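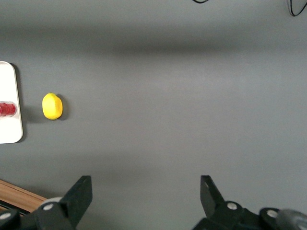

**Figure 9.1** Wrist view of an open two-finger gripper at a tabletop station, with a lemon, a red cup and a white tray.

# Chapter 9: What Will It Cost, and What Will It Cost Next Year?

Most people who set out to buy their first robot arm begin with the arm. I certainly did, and I remember spreading the brochures over the kitchen table as if I were choosing a car! The arm is the exciting part, and it has a price printed next to it, so it is natural to write that number at the top of a page and feel that the budget is well under way.

Now look at the figure again with a buyer's eye. The gripper fingers are a purchase, and so is the small camera at the wrist. There is a table to pay for, and cables that need somewhere to go. Even a lemon and a tray belong on somebody's shopping list, and fruit has to be bought again (and again).

In this chapter we will follow Jade Hebden as she plans a single sorting station for Doninico, a small packing firm with a patient owner and one spare corner. Her first draft had 9 lines. Her final one had 47, and the largest single surprise was a $3000 entry for spare fingers, mounts and screws - parts she had assumed would come in the box.

We will also meet Derek Dunmore of Skondallow, who prefers to lease, and whose arguments deserve a fair hearing even if you have already made up your mind.

By the end of the chapter you should be able to:

- separate one-time costs from yearly ones
- read a supplier's quote and list what it leaves out
- set aside a sensible sum for wear and repairs

Before you turn to Section 9.1, take 30 minutes and write your own first draft. Keep it somewhere safe, as we will need it again in the exercises.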